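Self-driving shuttle at Vondolport: is anyone using it for the daily commute?
Started by prindar_rider, 2025-11-28

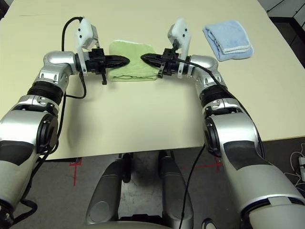 Two robotic arms over a cream-coloured table, with a green towel.

prindar_rider wrote:
Hello all. I moved to Vondolport in October and I work at the Benmoussa business park. The driverless shuttle passes 400 metres from my door. The timetable says every 12 minutes, but I wait longer on most mornings. Is this normal? I would like to sell my car, but first I want to be sure. Please excuse my English, I write slowly.

obi_n wrote:
It is normal when it rains. The shuttle brakes for every puddle on Plikside Road, and then the next one stays behind it. I have used it for two winters and I kept my car.
Nnamdi Obi

tramfan_east wrote:
I don't agree with obi_n. The puddles are a small matter. The big delay is the delivery vans which park in the shuttle lane. A human driver would go around them, but the shuttle must ask the control room for permission first. I once sat four minutes behind a bread van!

obi_n wrote:
Four minutes is exactly my point. The bus had a driver and he needed ten seconds.

prindar_rider wrote:
Thank you both. So in the control room there is a person who looks at the road? I thought the vehicle decides everything by itself.

haoran.x wrote:
It decides nearly everything, but to cross the solid line it needs a yes from the operator. In the evening one operator has several shuttles, so you can wait for your yes. I would keep the car until spring and try the monthly ticket first.
Haoran Xiao

tramfan_east wrote:
Or buy a bicycle. I am serious, from Benmoussa to the station is flat all the way.

obi_n wrote:
Flat, yes, and with the wind in your face in both directions.

prindar_rider wrote:
I have no place to keep a bicycle, my flat is on the top floor. I will take the monthly ticket. Does somebody know if it is also valid on the Prindar ferry?

haoran.x wrote:
Yes, but not before seven in the morning. You must show the card, the app does not work at the ferry gate.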